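Meldale Household Packing Lists

Overview
A small text collection of packing lists written by households before short trips. It holds 300 lists, one per file, gathered by Hamdia Woldemariam and Noreen Tanoli. Most lists cover trips of 2 to 7 nights. 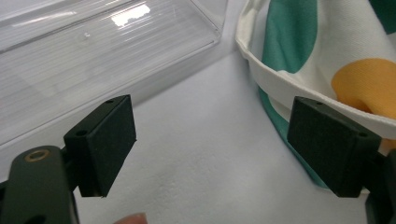

Shahzad Talpur asked whether crossed-out items should stay in. He would keep them, as they show what people thought of taking and then dropped.

They stay in, marked with a leading minus sign.

Files
lists/ has the plain text, UTF-8
trips.csv has the month, number of nights and number of travelers
notes.txt has spelling variants (flip flops, flip-flops)

Collection
Lists were typed from paper in January and checked a second time by Noreen. Names and phone numbers were taken out. Brand names were left as written.
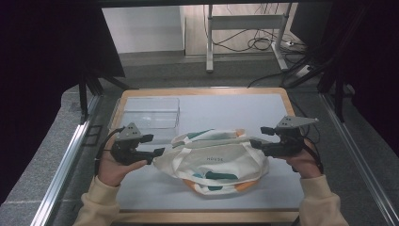

Lists with fewer than three items were dropped. Repeated items within a list were kept, in the order written.

Known problems
Winter trips are thin. Quantities are often missing, and "chargers" can mean anything. 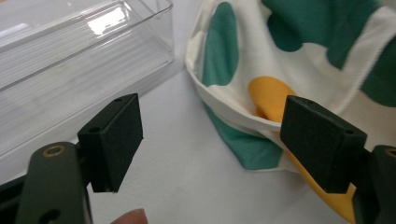

Tabletop with a pair of black gripper fingers.

Contact
Hamdia Woldemariam, Meldale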